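发件人:Tuấn Nghiêm
收件人:边境与过境讨论列表
日期:19/04/2021
主题:回复:[过境讨论] Nastham 那个渡口到底重开不重开

各位好,

先跟大家道个歉,上周的信我拖到今晚才坐下来回,孩子换牙,家里又停了一次水,日子过得乱七八糟的。不过信我可是每封都看了,有两封还看了两遍,咱们这个列表难得这么热闹,我心里挺高兴的!

先把引起这场讨论的那封信贴在前面,免得新加进来的朋友不知道我们在吵什么:

> 大家晚上好。两边的代表在 Endon 谈了三天,公报出来只有一页半,读完我还是不知道渡口哪天开。
> 公报里说“双方同意在适当时候恢复 Li 河渡口的民用通行”,可是“适当时候”这四个字,前年那份里也有,一个字没改。
> 我家老人今年八十多了,对岸还有一个妹妹。他们上一次见面是在渡口的棚子底下,一共坐了不到一个钟头。
> 我想问问列表里懂行的朋友:这次跟以前比,究竟有没有一点新东西?还是我们又该把行李放回柜子里去?
> 另外,附件里那份中文译稿,第二段是不是译错了?

这封信我读了心里很不是滋味。我外婆那一辈也有隔着河过日子的亲戚,逢年过节对着河那边放一串鞭炮,就算拜过年了。所以下面要是我写得啰嗦,请多包涵,这件事我没法三言两语说完。

先说有没有新东西。我觉得有,虽然不多,而且藏得很深,都在附录里。正文确实是老一套,但附录第二条头一回写明了申请的处理期限:30 天。以前是没有期限的,你把材料递进去,就好比把石头扔进 Li 河,连个响都听不见。现在白纸黑字写了 30 天,逾期不答复的,申请人可以要求书面说明理由。有朋友会说,书面说明又不能当船票用。话是没错,可是有一张纸在手里,就可以去找议员,可以去找报馆,也可以拿到下一轮会谈的桌上去念。我年轻时跟着一位老先生跑过几年边境新闻,他老念叨,谈判里最值钱的东西往往印得最小。
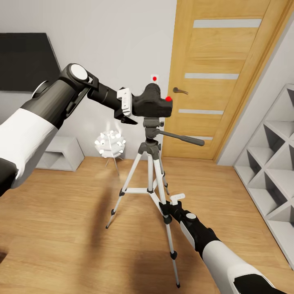 室内三脚架上的相机与机械臂,渲染图

再说数字。Nastham 那边的过境办公室去年收到申请 799 份,批了 506 份,这是他们贴在办公室门口公告栏里的,我托人抄了回来。单看批准的比例,好像还过得去,对吧?可是批准了的人里面,真正过了河的有多少,公告栏上一个字也没有。我认识的两家人都拿到了批文,结果一家等船等到批文过期,另一家走到检查站,被告知名单还没传到对岸去。所以我恳请各位,以后在列表里引用这个数字的时候,务必写清楚是“批准”,别写成“通行”。上个月已经有一篇评论把两个词混着用了,后来被对岸的报纸抓住不放,吵了整整一个版面,正经事反倒没人提了。

接着说缓冲带,这个问题有三位朋友私下来问过我。按老协议,河两岸各留 200 米,不许停车,不许摆摊,连长椅都不许放。你们想想看,老人家拄着拐杖,大包小包的,要从停车的地方一步一步走到码头,遇上下雨,那条土路真是难走得很。这次会谈之前,Endon 的几个街坊团体递过一封信,只要求在路边搭几个避雨的棚子、放几张凳子,要求低得不能再低了。公报对这封信只字未提。我倒不觉得是哪一边存心刁难,多半是凳子归哪个部门管、算不算“永久设施”这种问题没谈拢。可这恰恰是最该先谈的,主权啊、地位啊,谈二十年也未必有结果,凳子总归是可以先放的吧! 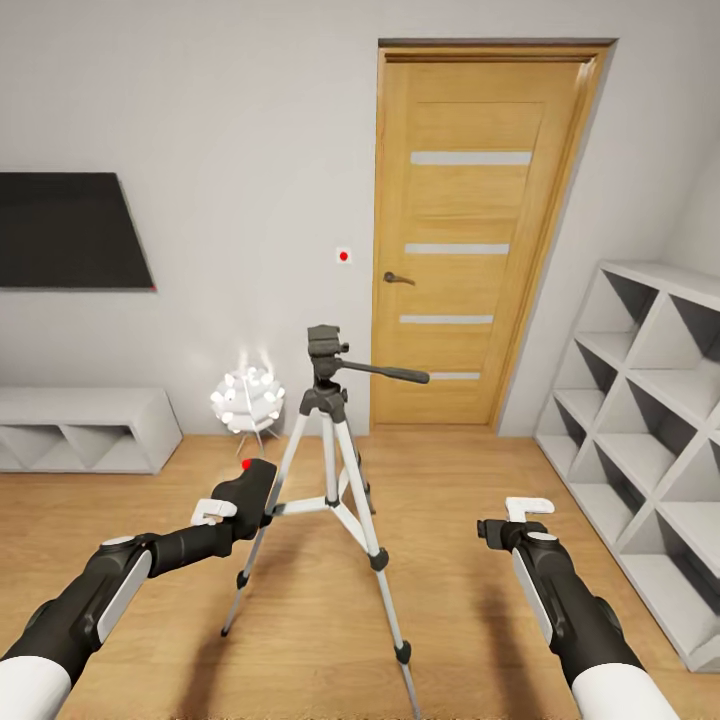

三脚架前的两只机械臂,后面的门关着

关于译稿,原信的朋友眼睛真尖,第二段确实有问题。原文用的那个词,直译是“恢复”,但在两边过去的文件里,它一向专指“按原有办法恢复”,也就是说连旧的票价、旧的班次、旧的证件要求都一并回来。译稿只写“恢复民用通行”,读者自然会以为是要另起炉灶。差别可不小:旧办法里,探亲的人必须由对岸的亲属到码头当面签字领人,亲属要是卧病在床,那就过不去。我建议译成“按原有办法恢复民用通行”,后面加一个注。如果没人反对,我就把改过的稿子发给 Grurix 的编辑部,他们下一期通讯正好要登全文。发之前我会先在列表里贴一遍,请大家挑错,尤其是家里长辈还记得旧办法的,麻烦多问两句。

也有朋友在信里说得比较重,认为这种会谈纯粹是做给外面看的,住在酒店里吃三天饭,照几张相就散了。我理解这种心情,我自己十年前写过的文章比这还难听呢。可是后来我慢慢觉得,他们肯坐下来,总有个把办事员会趁着茶歇把电话号码交换一下。前几年洪水那次,两边能在当天夜里互相通报水位,靠的就是这么一个电话号码。当然,这不等于我们就该鼓掌,该追问的还是要追问,附录里的 30 天从哪一天算起,就没有写明白:是从递交那天算,还是从“材料齐全”那天算?如果是后者,那材料齐不齐全又是谁说了算?

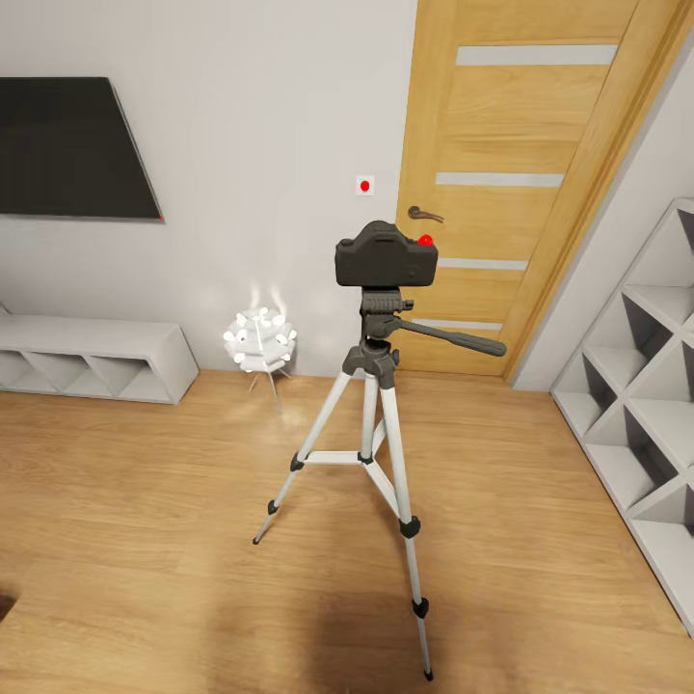 所以我想在五月下一轮技术会谈之前,咱们列表联名写一封短信,一页纸就够,千万别写成论文(我知道在座有几位忍不住,我自己就是头一个)。我的初步想法是问这么几件事:期限的起算日;批准之后实际通行的人数能不能一并公布;亲属因病不能到码头的,可不可以委托别人签字;还有路边的凳子和雨棚。政治地位的问题一概不碰,两边的读者咱们都有,一碰就没有人肯签名了,这个大家以前领教过。

愿意签名的朋友请直接回到列表,写上名字和住在哪一岸就行,不方便公开的单独写给我也可以。字句上的修改请尽量贴出具体改法,上回那封信光是开头的称呼就来回讨论了十几封邮件,最后差点误了寄信的日子,想起来又好气又好笑。

对了,原信那位朋友,你家老人的妹妹如果还住在 Endon 老码头那一带,请把街名私下告诉我。我有个表姐每个月都要去那边送一趟药,捎封信、捎点干货是没有问题的,腊味恐怕不行,检查站会扣下。行李嘛,先别急着放回柜子里,薄衣服换成厚衣服倒是可以等等再说,五月河上风还是凉的。

祝大家安好,也替我问候各位家里的老人。

Tuấn Nghiêm

又及:旧班次表我手头只有半张,下半张被茶水泡烂了,谁家里还留着完整的,请扫一份给我。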